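流しの紙コップ

ウススに勤めて長いが、社内の掲示で本当のことが書いてあったのを見た覚えがあまりない。「節電にご協力ください」と貼ってある部屋がいちばん寒かったし、「風通しのよい職場を」と貼ってあった会議室には窓がなかった。だから十月に給湯室の戸の内側へ新しい紙が貼られたときも、私はまず字の大きさを見た。字が大きいほど中身は怪しいというのが私の経験則で、そのときの字はずいぶん大きかった。

「流しが片づくと、心が片づく。コールハーゼ式給湯室術、本日よりスタート」

コールハーゼというのは人の名前らしい。総務の説明では、働く場所の水まわりだけを専門に見る指導者で、この人の言うとおりにした事業所では、社員の集中力が三十四パーセント上がったのだという。何をどう測って三十四なのか、と私は訊いた。総務の若い男は手元の冊子をめくり、「そう書いてあります」と答えた。書いてあるのは私にも見えていた。

決まりは難しくなかった。流しに物を置かない。台の上に出しておいていいのは洗剤と手ふき紙と布巾だけ。帰る前に最後の人が流しを見て、何もなければ紙に丸をつける。私はたいてい最後まで残る側なので、この丸をつける役はほとんど私のものになった。校正の仕事は夜のほうがはかどる。電話も鳴らないし、隣の島の営業がいない。

最初の一週間は丸が並んだ。集中力のほうはどうだったかというと、私は初校で人名を二か所見落とした。例年どおりである。

丸が途切れたのは二週目だった。夜の八時すぎ、湯呑みをすすぎに入ると、流しの底に紙コップが一つ立っていた。私はそれを捨て、丸をつけた。次の晩も立っていた。捨てて、丸をつけた。その次の晩も同じで、私はとうとう丸をつけるのをやめ、欄に三角を書いた。三角が何を意味するかは冊子に書いていない。

翌日、総務から全員に文書が回った。流しに紙コップを放置している方がいます、と始まっていて、終わりのほうに、コールハーゼ式では放置された器は放置された感情であると考えます、とあった。私は声に出して二度読んだ。放置された感情を私は三晩続けて燃えるごみに入れていたことになる。

犯人捜しというのは、する人間の顔ぶれを見るほうが面白い。営業は、清掃の業者だろうと言った。経理は営業だと言った。隣の部屋に入っているラニスという小さな会社の人間が夜中に使いに来るのだ、という説もあった。うちとラニスは給湯室を共用している。ただラニスの人たちはそろって自分の水筒を持ち歩いていて、紙コップを使うところを私は見たことがない。見たことがないから使わないとも言えないが、少なくとも営業よりは潔白に見えた。

私はどの説も信じなかった。紙コップを置いていくだけなら、人は普通、口をつけたところを少しつぶすか、底に茶の跡を残すか、横に転がすかする。三晩とも、コップはきちんと立っていた。しかも捨てたとき、三つとも茶の匂いがしなかった。中には水が少し入っていた。

四日目の晩は、捨てないことにした。

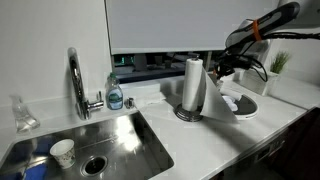 疑うという作業には順序があって、いちばん怪しい人を思い浮かべるのは最後でいい。先に物を見る。私は流しの前に立って、そういうつもりで眺めた。蛇口はいつもの首の長いやつで、その脇に緑の蓋の洗剤がある。手ふき紙の芯棒も、たたんだ白い布巾も、冊子の言うとおり台の上に出ていてよいものばかりで、コールハーゼ氏が見ても文句はなかったはずだ。目についたのは紙コップ一つだった。白地に、緑と茶の葉っぱのような薄い模様がついた小さいコップが、排水口のすぐ脇にまっすぐ立っている。うちの備品ではない。備品のコップは無地で、総務がいちばん安いのを箱で買っている。

私は指も触れずに給湯室を出て、自分の席に戻り、初校の続きをやった。十時になってまた見に行った。コップは同じところにあった。誰かが取りに来る気配もない。そのまま帰るのは妙な気分だったが、欄には三角を書いて帰った。

翌朝、いつもより一時間早く出た。自分でもばかばかしいと思った。こういうことを面白がる歳ではないし、早起きをして得たものといえば、混んでいない電車で立っていたことだけだ。ところが給湯室には先客がいた。

ザヒラ・ングイだった。夏に制作部に入った人で、私とは席が遠く、まともに話したのは歓迎会で一度きりである。彼女は台の上に台所用の秤を出し、例の紙コップを載せて、手帳に何か書いていた。

「それ、あなたの」

「はい」と彼女は言った。隠す様子もなかった。「昨日は捨てないでくださったんですね」

私は捨てていたのが自分だと言うつもりはなかったのだが、もう知られているようだった。

「紙に三角を書くのは一人しかいませんから」

そう言われればそうだ。私は秤を指して、何を量っているのかと訊いた。

「水です。蛇口から落ちるんです、夜のあいだに」

「落ちていませんよ。私は毎晩ここにいるけれど」

「毎晩、何分いますか」

湯呑みをすすぐ時間である。三分もない。私は黙った。

彼女の話はこうだった。入社してすぐのころ、朝いちばんに給湯室に入ると、流しの底が濡れている日と濡れていない日があるのに気づいた。総務に言うと、総務はビルの管理をしているプロミフトンに言い、プロミフトンからは人が来て、蛇口を開けて、閉めて、異常なしという紙を置いていった。紙を置いていくのが好きな会社ばかりで感心する。で、彼女は自分で量ることにした。首を少し左へ回しておくと落ちる場所が決まるので、そこにコップを置く。朝、重さを見る。空のときの重さは引く。

「三晩は捨てられました」

「片づけたんです」

「ええ、片づけられました」

手帳を見せてもらった。私の捨てる前にも、うまくいった晩がいくつかあったようで、日付の横に数字が並んでいた。六十の日があり、四十の日があり、ゼロの日もあった。今朝のところには三十四と書いてあった。

私は笑ってしまった。

「何ですか」

「集中力が三十四パーセント」

彼女は笑わなかった。冊子を読んでいないのだと思う。読んでいないのに決まりだけ破っていたわけで、それはそれで筋の通った態度である。

だが、そこで私は疑い深い性分を引っこめるわけにもいかなかった。蛇口が漏れている、という説は、感情が放置されているという説よりはるかに上等だが、上等な説ほど用心したほうがいい。四十グラムの水がコップにあったとして、それが落ちてきた水か、夜のあいだに誰かが手を洗ってはねた水か、どうやって区別するのか。それにゼロの日があるのはなぜか。漏れる蛇口なら毎晩漏れるだろう。

そう言うと、彼女は手帳の新しいページを開いて、私の言ったことをそのまま書きとめた。反論されると思っていたので、書かれると弱かった。

「ゼロの日は、最後に使った人がレバーをきつく下ろした日じゃないかと思っています」

「思っている、だけですか」

「だけです。だから数を増やしたいんです。誰かが毎晩捨てるので増えません」

その日の昼、私は総務に行き、流しの紙コップは検査のために置かれているものだと伝えた。総務の若い男は困った顔をして、コールハーゼ式に検査という項目はないと言った。では項目を足してはどうかと言うと、それは本部の承認がいるという。うちにはコールハーゼ氏の本部と話せる人間がいるのかと訊いたら、冊子の裏の番号にかけることになっているそうだった。その番号にかけた人は、まだいない。

というわけで、許可のないまま続けることになった。夜は私が見る。朝はングイさんが量る。私の役目は、最後に使った人を覚えておくことと、その人がレバーをどう下ろしたかを見ることだった。これが思いのほか難しい。人がレバーを下ろす手つきなど、意識して見たことがない。経理の課長は手の甲で払うように下ろす。ラニスの背の高い人は、下ろしてから、もう一度上から押す。営業の連中は濡れた手のまま出ていくので、そもそも下ろしたのかどうか、音で判断するしかなかった。

自分の手つきも見た。私はきつく下ろすほうだと思っていた。見ていると、そうでもない。湯呑みを持ちかえながら、指の背で軽く触れるだけで、あとは勝手に下りるのに任せている。最後に使うのはたいてい私なのだから、これは少々都合の悪い発見だった。手帳に書かれる前に自分から言おうかどうか、二日ほど迷った。

迷っているあいだの数字は、四十が一度、三十四がもう一度だった。

三日目の晩、私はレバーを力いっぱい下ろして帰った。検査の公正という点では、やってはいけないことである。翌朝、コップの中はゼロだった。

「昨日、どなたでした」とングイさんが訊いた。

「私です。きつく下ろしました。わざと」

彼女はその「わざと」まで書いた。

「では、おとといは」

「私です。ゆるく」

「その前は」

「それも私でしょうね」

彼女はペンを止めて、手帳を何ページか戻り、また進んだ。私は冷蔵庫の音を聞いていた。怒られるのかと思ったが、彼女が気にしていたのは別のことらしかった。

「ゆるく下ろしただけで漏れるなら、やっぱり中の部品がだめなんだと思います。人のせいじゃないです」

親切な解釈である。私はそれも疑った。私がゆるいのか、部品がだめなのか、二つは別々に成り立つし、両方ということもある。そう言うと彼女は、両方でしょうね、とあっさり認めた。

数字の表を清書して、プロミフトンに送ることにした。文面は私が直した。職業柄、人の文の角を取るのは得意だが、このときは角を足した。水道代の見積もりも載せようとングイさんが言い、計算してみると、一年漏れつづけても二百円になるかどうかも怪しかった。表がとたんに情けなく見えた。金額の行は削った。削るのはごまかしではないかと彼女が言うので、また足した。結局、二百円に満たないとみられる、という一行が残った。

返事は早かった。お知らせいただいた件について、再度異常なしを確認いたしました、とある。再度とあるが、誰かが来たところを見た者はいない。少なくとも私とングイさんは見ていないし、朝から晩まで、私たち二人のどちらかはほぼ給湯室の近くにいた。

総務はこの返事を喜んだ。これで流しに物を置く理由はなくなりましたね、と若い男は言った。戸の内側の紙には、月の終わりに金色のシールが貼られるのだそうだ。丸が二十そろうと貼られる。うちの紙には丸が六つと、あとは三角しかない。

「どうします」と私は訊いた。

ングイさんは鞄から袋を出した。例の葉っぱ模様の紙コップが、まだだいぶ入っていた。去年の花見の残りだという。どこの花見かは訊かなかった。

「続けます。冬になったら水が冷たくなって、部品が縮むかもしれません」

「縮みますかね」

「わかりません」

私も縮むとは思えなかった。暖房は朝までついているし、ゴムのことなど私は何も知らない。それで、縮まないほうに昼飯を一回賭けた。彼女は手帳にそれも書いた。

その晩は八時半に湯呑みをすすぎ、いつもどおりの手つきでレバーを下ろした。いつもどおり、というのが今ではもうよくわからない。首を左へ少し回し、コップを置き、欄に三角を書いた。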